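How to make a bed properly when you've got a sheet, a blanket and ten sleepy minutes

I learned to make a bed at my gran's in Broltdale, on an iron bedstead bought in 1957, and I still do it more or less her way – though she'd have had something to say about my corners! It's a pleasant little job once you stop fighting the bedding, so put the kettle on first and let the bed air while it boils.

Strip it right back before you begin. I know it's tempting to tug the blanket up over everything and hope for the best, but all those creases underneath will still be there at bedtime, and you'll feel every one of them.

Start with the sheet. Stand at the foot, take hold of both corners and give it a good flap so it floats down flat, then smooth it from the middle outwards with your palms. Tuck in the foot, then the sides, and pull each side snug as you go. If yours is forever riding up, check the depth of your mattress against the packet (mine needed a bigger size, and I'd blamed the poor sheet for years).

Next comes the blanket. Find the middle of the top edge and line it up with the middle of the bed, or you'll end up with yards of it on one side and a cold shoulder on the other.

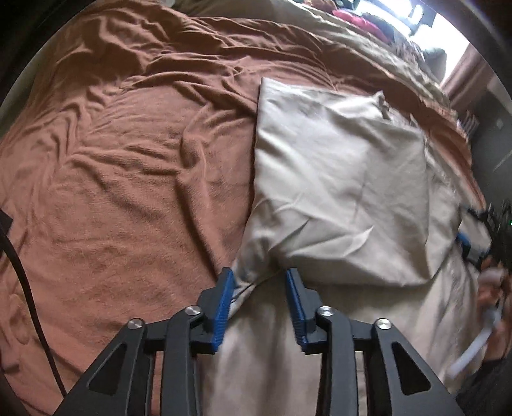
Pillows go on last of all. Hold each one by its short end, shake it well, and push the corners right out into the case with your fingers. Satiny covers do like to slide about, so I lay mine flat instead of propping them up. Then fold the top of the blanket back by a hand's width – it looks inviting, and it's far easier to climb into at night.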